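Tinton Player Support
Ticket 3399: Event rewards missing after Stullilen crossover weekend

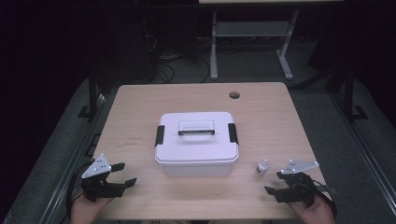
Storage box with lid and side latches

Status: Resolved
Product: Ilden (PC and console)
Category: Events and rewards
Priority: Normal
Opened: 24 Sep 2019
Assigned to: Nathalie Nguyen, Player Support

Issue as reported

The player states that all 17 objectives in the Stullilen crossover event were completed before the event closed. The event page showed full progress, and the final message confirmed that the Charbonneau outfit and 400 event tokens had been granted. On the next login, neither the outfit nor the tokens appeared in the player's stash. The event page was no longer available from the main menu.

The player had restarted the game, verified the game files and signed out of the account before contacting support. None of these steps changed the result.

Initial response

Thank you for contacting Tinton Player Support. We are sorry to learn that your event rewards are missing. Please reply with the following details so that we may review your account:

Platform on which the objectives were completed
Region selected at the time of the event
Whether the final objective was completed in a solo or co-op session
Name of the save slot in use

Please do not delete or overwrite any save slot while this ticket is open.

Player reply

I play on PC and my region is set to Canada. The last objective was the night defense mission, which I finished in co-op with two friends. I was not the host. My main character is in slot 3, but I also have an older character in slot 1. Both of my friends received the outfit. One of them was hosting.

Investigation

Account records show that the event was completed and that both rewards were issued. The rewards were attached to slot 1, and the player's main character is in slot 3. Slot 1 has not passed the prologue, and the stash is locked until that point. The items were therefore present on the account but could not be reached from either character.

The session log shows that the player joined the co-op mission from an invitation at the title screen, before a save slot had been loaded. In this case the game assigns event rewards to the first occupied slot. The fault was reproduced on a test account and has been passed to the development team.

Action taken

The Charbonneau outfit and 400 event tokens were removed from slot 1 and added to slot 3. No other items, character levels or mission progress were changed. The player was asked to close the game fully, start it again, load slot 3 and open the stash from any safe house.

Player reply

The outfit is there now and so are the tokens. Can I still spend them? The event shop is gone from my menu.

Final response

Event tokens may be spent at the quartermaster in any safe house until the end of November. Tokens that remain after that date will be converted to standard currency. The event shop in the main menu closes with the event and will not return before then.

Until a fix is released, please load your chosen save slot before accepting a co-op invitation. Players who have met the same problem should open a new ticket under Events and rewards and include the name of the affected slot. Rewards cannot be moved by request through the forums or in-game chat.

Resolution code: Rewards reassigned
Linked issue: Co-op invitation at title screen assigns rewards to wrong slot (open)
This ticket is closed to further replies.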